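Dishes at Taldale: what changed in the kitchen
Speaker notes, Prinditz session on automation in care work
25 minutes plus questions

Slide 1: Title

Say who I am and that I ran the kitchen side of the project. I am not an engineer. If anyone wants torque figures I can pass on an email address afterward.

Taldale is a residential care home. Berisha runs it, along with other homes in the region. The project with the robot is called Drarova, and that is also what most people in the building call the robot, so if I say "Drarova dropped a cup" I mean the machine.

Slide 2: The work before

Each floor at Taldale has its own small kitchen. Main meals come up from the big kitchen downstairs, but the plates, cups and bowls stay on the floor and are washed there. That comes to 310 pieces on a normal day for the floor we tried this on.

Five kitchen assistants cover that floor across the week. Before the project, one shift went like this:
– scrape and rinse at the sink
– stand plates in the sink rack
– load the dishwasher
– unload, dry what needs drying, put away
– wipe down, then start over for the next meal

Point out that dishes were never written in anyone's job description as a share of the day. When we asked the assistants, they put it at close to half the shift. When we timed it, they were right. The managers' guess had been a quarter. Pause there, people usually laugh.

The other thing they told us was about the bending. The lower dishwasher rack is the part that hurts. Two of them had asked for lighter duties in the previous year and both named that rack.

Slide 3: What the robot does

Keep this short. The robot stands at the counter, between the sink and the dishwasher. It moves plates between the sink rack and the dishwasher rack. It can pick up some other things, and we tried a fair number of objects in the early weeks to see what the hands could manage. Flat, stiff things went well. Anything soft or floppy went badly.
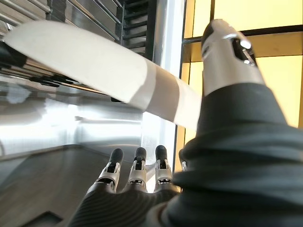 Slide 3. Grip trial by the steel surface, with the glove on.

The hand has its own joints in each finger and pads on the tips. What I want the audience to notice is the glove. The assistants asked about hygiene on the first morning, before anybody from the project had brought it up, and we ended up with a written rule on who changes gloves and when. It took longer to agree on than the software update did.

If asked: yes, the glove rule applies to people too. It is the same sheet of paper.

Slide 4: What it does not do

Say this slowly because the newspaper piece got it wrong.

It does not scrape. It does not rinse. It does not decide if a plate is clean. It does not handle knives. It does not carry anything out to the dining room, and it is never in the kitchen with a resident.

A person starts every run and stays in reach of the stop button. We talked about relaxing this and decided against it for the trial. The assistants were split on that. Some thought it was silly to stand there, and I have sympathy for that view.

Slide 5: One plate at a time

Talk through the pace. An assistant picks up a stack of plates and deals them into the rack like cards. The robot takes one plate, moves it, lets go, goes back. On a good run it keeps going steadily and you stop looking at it. On a bad run it hesitates over the rack and you find yourself willing it on.

We ran it with one plate in the sink rack and one in the dishwasher for a long time before we let it near a full load. That was dull to watch. Several of the assistants said it was the part that made them comfortable, because they could see exactly what it was trying to do.
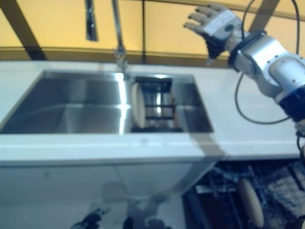 Slide 6: Who stands where

This is the part I would tell another home to think about first.

The kitchen was laid out for one or two people moving around each other. Once the robot is at the counter, that stretch is taken. The assistants used to work the sink and the dishwasher as one movement, turn and bend, turn and bend. Now one person brings dishes to the sink end and the other end belongs to the machine while it runs.

Things we changed:
– trolley parks on the left, always
– dishwasher door stays open for the whole run
– cups go on a tray on the other counter and are done by hand
– tape on the counter edge so people could see where to keep their elbows (they asked for this, and then ignored it within a month)
– nothing stored on the counter top near the sink

The last one caused the most argument. That counter was where the kettle, the radio and the birthday cards lived. They all moved to the windowsill. It sounds small. In June, when we asked what people disliked most about the project, the radio came up more often than the robot.

Slide 7: The log

We kept a paper log on a clipboard. Every time a person had to step in, they wrote the time and a few words. Over the trial that gave us 619 entries.

How they break down, in plain terms:

The biggest group is the rack. A plate goes in beside the tines when it should go between them, or it leans and has to be straightened. The next group is things that were in the wrong place before the robot started, such as a bowl left in with the plates. After that come pauses where it stopped and waited and nobody could tell why. Breakages are a small group at the end. The plates survived better than the bowls.

Read two or three entries out loud. My favorites:
"Stopped. Looked at sink. I moved bowl. Carried on."
"Fine all morning."
"Held plate over faucet, I said no thank you, pressed stop."

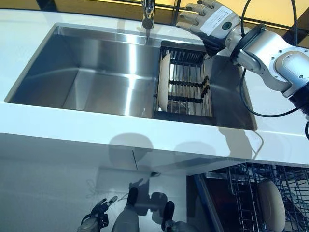
Slide 7. Plate and glass bowl in the sink rack, one plate in the dishwasher.

A bowl sitting down in the rack like that is what the second group of log entries is made of. To a person it is nothing, you lift it out without thinking. For the first weeks the rule was plates only, and the glass bowls kept turning up anyway, since that is where people had always put them. Changing a habit at the sink took longer than I had planned for.

Slide 8: What the assistants said

We held a talk with all five of them at the start, in the middle, and at the end, with no managers in the room. I was there to take notes. They agreed to these points being shared.

At the start the question was jobs. Berisha had put in writing that no hours would be cut during the trial. They wanted to know about after the trial. We did not have an answer and we said so. That was the right thing to do, and it also made the first month tense.

In the middle the complaints were practical. Noise during the rest hour. Having to stay close by. Feeling watched by something with cameras on it. We agreed that recording would only be on during a run and that the assistants would switch it on themselves.

At the end, opinions had moved in different directions. Three wanted to keep it. One wanted it gone, mainly because she liked doing the dishes at the end of a shift, it was her quiet half hour, and she said we had taken that and given her a clipboard. One did not mind either way.

Leave time here. Someone always asks about the quiet half hour and I think it deserves a proper answer. We gave her back the evening wash. The robot does not run after 6:30 p.m. on that floor.

Slide 9: Where the time went

Careful with this slide. The time saved was less than the proposal promised. With one person standing by, you have not freed a person. What you have is someone who is no longer bending to the lower rack and who can do light work within reach: folding napkins, filling in the menu cards, labeling the fridge.

Later on, residents started coming to the kitchen hatch to chat during a run, since the assistant was standing there with her hands free. We had not planned it and did not measure it. I mention it because the assistants do.

Back and shoulder complaints went down on that floor. It is a handful of people and I would not hang a purchase on it.

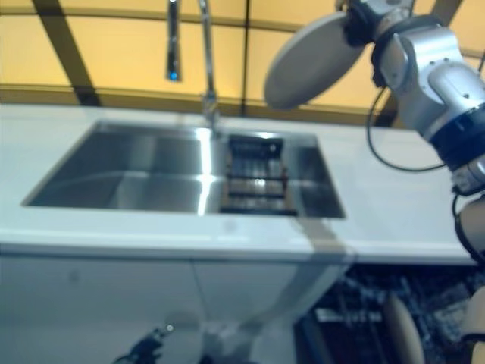
Slide 9. Plate in the gripper above the sink, dishwasher open at the right.

Let this one stay up during the next part. It is the lift that the assistants used to do all day.

Slide 10: What I would do differently

Ask about the dishes before asking about the robot. We had a machine and went looking for a task, and the assistants could tell.

Pay for the log. People filled it in on top of everything else.

Train the weekend cover at the same time as everyone else. They came in cold and were handed the stop button with a page of instructions.

Settle the question of hours before the first run. We are doing that now for the second floor. The draft says hours stay as they are for the year and any change goes through the staff meeting first. It is not signed yet, so do not say it is.

Sort out the radio.

Slide 11: Questions

Likely ones:

Cost. Berisha has asked me not to give a figure. Say that the kitchen budget did not pay for it.

Does it work at night? No.

Would a better dishwasher have done the same? For the bending, possibly. A raised unit was quoted for and is still on the list.

Can we visit? Yes, mornings, write to the Taldale office first. Closed shoes in the kitchen.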